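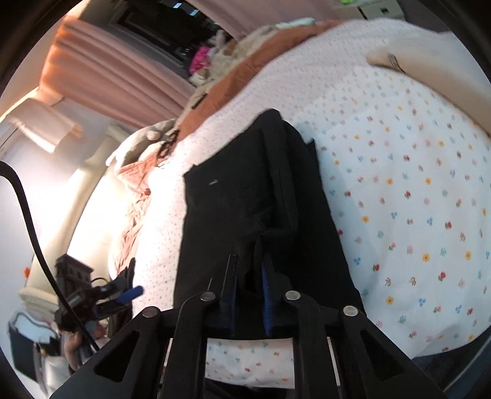 Black garment, flowered sheet, both grippers out. Photo: Tranosby project

Efthymia Kyriakidis would like it known that she has lost arguments with better opponents than a zipper.

"It was a small one, too," she says. "You'd have walked right past it in a store."

Kyriakidis runs collection sessions for Tranosby, the home-chores project at Lurton. Her people fold and sort clothes in ordinary bedrooms with a gripper in each hand, and the recordings go to teach a robot arm the same job. The arm lives in the workshop at Gosberg, behind a yellow line on the floor. Last May it closed on the front of a jacket, pulled, and kept pulling.

"The pad had slid over the zipper pull and hooked behind it," she says. "A person feels that right away. You stop, you swear, you unhook it. The arm felt something heavy and decided it had a heavy jacket."

What followed took 3 seconds by the log and, by her account, most of an afternoon. The jacket went tight. The folding table, which nobody had thought to bolt down, went with the jacket. One finger snapped at the base and landed on the wrong side of the yellow line, near a coffee cup and the foot of the man drinking from it. He was fine. The cup wasn't his, so he was fine about that as well.

I asked who hit the stop button.

"I did. Eventually." The button was on the wall behind the table, and the table was by then on the move. "We had a beautiful stop button. Big, red, very clean. You could tell it was clean because you had to climb over things to get to it."

The first theory was a bad motor. Zervas, the shop that builds the fingers, took the unit back, ran it for 1,205 cycles and returned it with a polite note saying it worked. Kyriakidis still has the note. The second theory was the force limit, and that one held up. Somebody had raised it for a trial with wet towels and left it there. The setting was in a file called "temp," which had been temp for quite a while.

But the limit only explained why the arm pulled so hard. It didn't explain why it grabbed there in the first place, and for that she had to go back through the recordings. There were 364 sessions with dark clothing. In 23 of them the person had plainly met a zipper and worked around it.

"Everybody else had picked a nice spot away from the hardware without thinking," she says. "We taught it that zippers don't exist. Then we handed it a zipper."

So now there are zippers. Sessions include trousers, jackets, hoodies and one sleeping bag that she describes as "a personal enemy." People are asked to pinch near the metal, feel the snag and back off, and to do it at their normal speed – some of them had started performing for the recorder, very slow and noble, like surgeons. Dark cloth gets extra time, as folds in black fabric are hard to read and the edge you want tends to be under the edge you've got.

The arm has changed as well. If the load climbs before the cloth moves, it opens and waits. The force limit goes back to its default at every power-up, whatever anybody's file says. The table is bolted. There is a second stop button on a cord, and whoever is running the arm has to hold it, which she admits makes it difficult to drink coffee.

Has it caught on anything since?

"Sure. A drawstring, a bra hook, a belt loop. It lets go and sits there looking offended, and that's what I want from it." She thinks about this. "I'd like it to try again a bit sooner. Right now it sulks for so long you could fold the thing yourself, and I have."

The snapped finger is in her desk drawer with the note from Zervas. The jacket went home with its owner, who reports that the zipper still works perfectly.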